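Ikdale training centre sets out equipment plan for gripper work

The Ollach training centre in Ikdale is to spend the coming year's equipment money on hand-held grippers and tables, and will put off buying a second robot arm until the year after.

The plan was agreed on Wednesday and covers the centre's handling group, which records people doing everyday jobs with grippers so that the movements can later be taught to a machine. Opening and closing storage boxes is one of the jobs on the list, along with folding cloths and sorting cutlery.

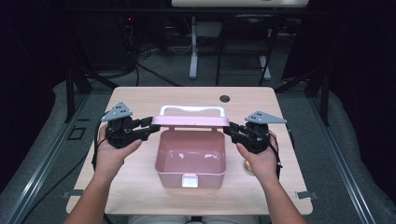
Photo: Ollach training centre

Lifting a lid with a gripper in each hand takes some practice, and the centre wants more people to be able to do it at the same time. At present sessions are booked in turns, and the waiting list for December is already full.

Under the plan the centre will buy 12 pairs of grippers. They will come from Futer, which also supplied the present sets. Each pair has been budgeted at £1000, with spare jaws and cables included in the price. Tables and framing will be ordered separately from Lopes, and a further £3000 has been set aside for boxes, trays and other household items, many of which wear out quickly – latches and handles most of all.

Grażyna Sobczak, who drew up the figures, told the meeting that the old budget had treated such items as office supplies. That meant they were bought one at a time, often from the nearest shop, and the group could end up with a box of a different size halfway through a set of recordings. In future they will be bought in batches and given their own line in the accounts.

She also said the tables had been left out of earlier plans altogether. Floor space, power points and somewhere to run the cables will now be costed before any order is placed.

A second arm had been expected to take up most of the money. The group's own records show that the arm it already has was in use for 114 hours last term, well below what had been forecast, while the grippers were booked nearly every day. Staff time was the other difficulty, as a new arm would need someone trained to look after it and no post has been approved.

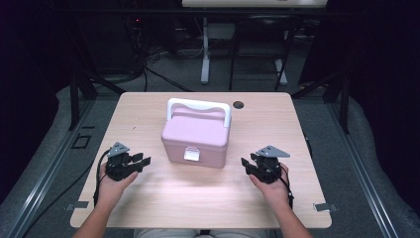 Zofia Zawadzka said she accepted the case for more grippers but was worried that the arm would slip again next year. Prices were unlikely to fall, she said, and recordings were of limited use if there was only one machine to try them on. She asked for the arm to be kept in the plan as a named item with a date beside it.

That was agreed, and the arm will be looked at again when the first orders have been paid for. Delivery of the grippers is expected in two lots. The first will go to the existing workstations and the second to a room on the ground floor, where the carpet and lighting still have to be checked.

The centre has not yet decided what to do with its older grippers. One suggestion is to keep them for new starters.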